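The Village in a Shoebox
Jan 8, 2020

I was hopeless at geography at school. I could colour in a coastline beautifully, but ask me why a town sat where it sat and I'd go pink and look at my shoes. So when Berwyn Llewellyn invited me to spend a morning with his Year 5s at Skidness, I nearly said no.

I'm so glad I went! His class has been using Stivengate, a humanities course built on one made-up river town. Every pupil gets a household to look after for the whole year, and whatever happens to the town happens to them. The town is founded in chapter one with 28 families, and by April the children have brought it right up to the year 2000 (bypass, supermarket, arguments about parking and all).
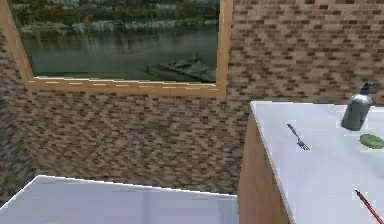

The morning I visited, the river had flooded. A girl called Edar was furious - properly furious - that the mill owner had moved uphill and left her lot by the water. She'd written him a letter, and it was far better than anything I managed at her age.

Afiq Mandagi, who wrote the course after years of supply teaching, told me he wanted children to have somebody to worry about before they met a single date. The teacher's book still runs to 545 pages, mind you, and Berwyn admits he skips bits. He gives each lesson 20 minutes of story and then lets them get on with the maps.

I asked Edar what she'd do next. She was moving in with the Harahap family up by the church, she said, and she'd be taking the goat.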